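Genossenschaft Brusley: Was sich beim Belegungsverfahren ändert
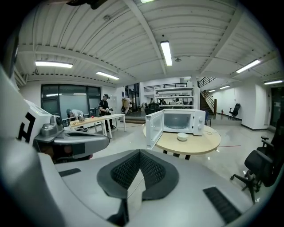 Ab der nächsten Vergaberunde gelten in der Wohnungsgenossenschaft Brusley neue Regeln für die Warteliste. Die Mitgliederversammlung hat den Antrag im März angenommen, die Satzung ist inzwischen angepasst. Auf der Liste stehen derzeit 306 Haushalte. Wer bereits eingetragen ist, muss sich nicht neu bewerben, sollte aber seine Angaben prüfen.

Bisher zählte bei der Vergabe fast nur die Dauer der Mitgliedschaft. Das klingt gerecht, hatte aber Folgen. Mitglied wurde vor allem, wer schon jemanden im Haus kannte, und den Eintrag erbten häufig die Kinder. Haushalte, die neu in die Stadt gezogen waren, Alleinerziehende und Familien mit ausländischem Namen kamen auf diesem Weg selten zum Zug. Eine Auswertung der letzten Vergaben durch unsere Geschäftsstelle hat das bestätigt.

Künftig wird jede zweite frei werdende Wohnung nach Dringlichkeit vergeben. Dazu gehören Überbelegung, eine laufende Kündigung, gesundheitliche Gründe und fehlende Barrierefreiheit in der jetzigen Wohnung. Die übrigen Wohnungen gehen weiter nach Wartezeit. Die Übertragung eines Listenplatzes innerhalb der Familie entfällt. Für Übertragungen, die vor dem Beschluss beantragt wurden, gilt noch das alte Recht.

Namen, Geburtsort und Staatsangehörigkeit sind für die Mitglieder der Vergaberunde nicht mehr sichtbar. Sie erhalten eine Nummer, die Haushaltsgröße, das Einkommen in Stufen und die Angaben zur Dringlichkeit. Mieke Van Damme von der Geschäftsstelle bereitet die Unterlagen vor und nimmt selbst nicht an der Abstimmung teil.

Länger diskutiert wurde über die Genossenschaftsanteile. Für eine Wohnung in der Anlage Talpur sind 4000 Euro zu zeichnen, und zwar vor dem Einzug. Für viele Haushalte ist das zu viel auf einmal. Auf Antrag kann der Betrag jetzt in Raten gezahlt werden, die erste ist bei Vertragsabschluss fällig. Zinsen werden nicht erhoben. Ein vollständiger Erlass war ebenfalls beantragt – dafür fand sich keine Mehrheit.

Wer bei einer Vergabe nicht berücksichtigt wird, erhält eine schriftliche Begründung und kann innerhalb von 6 Wochen Widerspruch einlegen. Die Widersprüche bearbeitet Štěpánka Urban. Sie ist auch ansprechbar, wenn jemand meint, bei einer Besichtigung oder im Gespräch mit der Hausverwaltung anders behandelt worden zu sein als andere.

Bitte Änderungen bei Einkommen, Haushaltsgröße und Anschrift bis zum 30.6.19 melden. Das Formular liegt in der Geschäftsstelle aus und wird auf Wunsch zugeschickt. Nachweise genügen in Kopie.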